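Dinmont Household Help – Kitchen & Table

Best way to store chopsticks and other long thin things on the table?

Posted by skellel_cook

We eat with chopsticks most nights now and I love it, but they live in a drawer with 40 other utensils and I can never find two that match. I'd like something that can stay out on the table. Does a divided holder work, or do they just tip over? Small kitchen, table doubles as my work surface.

simiyu_suppers

Get a divided holder, you will be so happy! I switched in February and it changed how we set the table. Plastic is great because you can rinse it in the sink. The trick is keeping one compartment for chopsticks only – once spoons get in there, the pairs split up and you're back to digging. Anything long and light is fine as long as the holder has a wide bottom. I also put the tall stuff at the back and the chopsticks on the side nearest my hand.
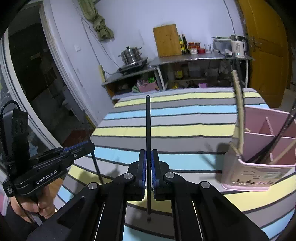

I'm a big fan of a striped tablecloth under all this too, by the way. Anything thin and dark shows up beautifully on pale stripes, and you can line a pair of chopsticks up with a stripe when you lay places (my kids adore this job). Mine cost 20 dollars at a shop in Trorport and has been through the wash more than 73 times. For matching pairs, put a dab of nail polish on the top ends, a different color for each pair. We have 4 colors going and it takes seconds to sort them!

trorport_tess

A jar works too. Make sure they're dry before you put them away, wooden ones get moldy at the bottom.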